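Haltau storage bench (model 1826), review after six weeks of kids

2022-06-16

Quick one, writing this while the pasta water heats up. A few people asked what I ended up buying for the hallway after I complained so much about the old Firnier chest. Got the Haltau. $167 at Jusudum, delivery was extra and I'm still annoyed about that.

Short version: good bench, bad lid hardware, assembly is a pain but you only do it once. Would buy again at that price. Not at full price.

Assembly. Bring your own screwdriver. The little L key in the bag is soft and it started rounding off on the second long screw. The booklet shows the back panel going on last, but if you wait until then the groove is already pinched and you'll be sitting there flexing the sides apart with your knees. Slide it in before you tighten the right side. I took mine apart again to do that. Hour and a half total, with interruptions, and one of the interruptions was lunch.

The predrilled holes lined up, which I can't say for the Firnier. One cam lock was missing. Wrote to Jusudum, got an answer next day from a Wondimu Tilahun, who sent a whole new bag of hardware instead of making me prove it. Bag arrived the week after. So points for that. I used a spare from a bookshelf in the meantime and never swapped it.

Sitting on it. Solid. Two adults fine. My father in law dropped onto it to get his boots off, the way he does, and it made a noise but nothing moved. No cushion included, whatever the box photo suggests. Honeylyn Evangelista across the street has the same bench and had a cushion cut at the upholstery place in Bogale, looks great, cost her nearly what the bench did. We're using a folded blanket. Slides off constantly.

Height is right for grownups, a bit tall for a four year old, who climbs it like a ladder using the front trim. The trim has held so far.

The lid. OK so this is where I knock it down. There's a hinge on each side that's supposed to be slow close. The left one is. The right one gave up in the second week and now the lid comes down crooked, left side lagging behind. It doesn't slam exactly. But it isn't slow either and I don't love it with little fingers in the house. I've ordered replacements from a hardware place, not Haltau, because Haltau only sells the hinge as part of a whole new lid. Silly. They're supposed to come in July.

There IS a finger gap along the front edge, a good deep one, so even when it drops there's room. Somebody thought about that part. Then they put a cheap hinge on it.

Inside. One big open space, no dividers. Depends what you're putting in it. Shoes: fine. Winter stuff: fine, great even. Toys: everything sinks, and the small things go to the bottom and live there. Big chunky blocks are okay because you can spot a bright color from above and just grab it. Puzzle pieces, forget it. I put 3 fabric bins in and that mostly solved it, but measure first, the inside is narrower than the outside makes you think. The bins I wanted didn't fit. Back to the store, different bins.

Blocks, the red first and then yellow:

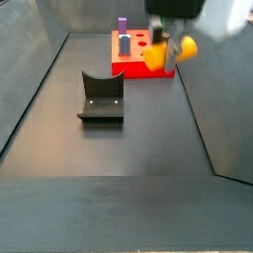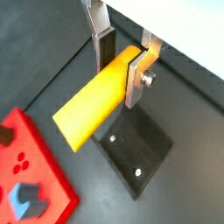
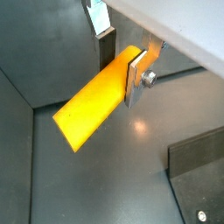 Anyway the bottom panel. It's thin. It sits in a groove like a drawer bottom and if you load it up heavy it bows. We had all the library books in there for a while plus the roller skates and I could see daylight at the back corner. Moved the books out, it went back flat, mostly. If you're planning on storing anything heavy, screw a batten across underneath before you push it against the wall. I have the batten. It is leaning in the garage. It'll happen.

Finish. We got the white, obviously a mistake with this family but it does wipe down. Crayon came off with dish soap. Pen didn't. There's a scuff on the left end from the stroller that I touched up with wall paint and you can't tell unless you crouch. The gray would've been smarter. Jusudum had the gray on the website but not in the store and I wanted it that day, so.

Smell: yes, for the first few days. Strong when you open the lid. I left it open by the back door over a weekend and after that it was gone. If you're sensitive to that kind of thing plan ahead, don't put it straight into a bedroom.

The feet. It comes with stick on felt pads and they're junk, mine had migrated by the end of the first week and left glue on the floor. Get the nail in kind. Also our hallway floor isn't level and there's no adjuster on the feet so it rocked untill I folded some cardboard under one corner. Very elegant.

Compared to the Firnier, since that's what people keep asking. The Firnier was prettier, real hinges, heavier lid. But it smelled like varnish for a year, it was too shallow for boots, and the lid really would slam. Also you couldn't sit on it without it creaking like a boat. Haltau wins on sitting and on depth. Firnier wins on looks. If there was one with the Haltau box and the Firnier hinges I'd pay extra and stop writing about benches.

Someone mentioned the longer Haltau with the drawer underneath. Haven't tried it, only poked at it in the store. The drawer felt sticky. Floor model though, those get abused.

Things I'd tell you before ordering:
Check the hardware bag before you start, not halfway through.
Back panel early.
Own screwdriver.
Skip the anchor strap that comes with it, the plastic one, and buy a metal one. Do anchor it if you've got climbers. We do.
Measure the inside, seriously.

Score, if you need one, 6 out of 10 as it came in the box. Probably goes up when the new hinges are on, I'll come back and edit this if they turn out to be any good. Jusudum's sale had no end date on the sign when I was in there so I don't know if the price is still on, dont hold me to it. Water's boiling, got to go.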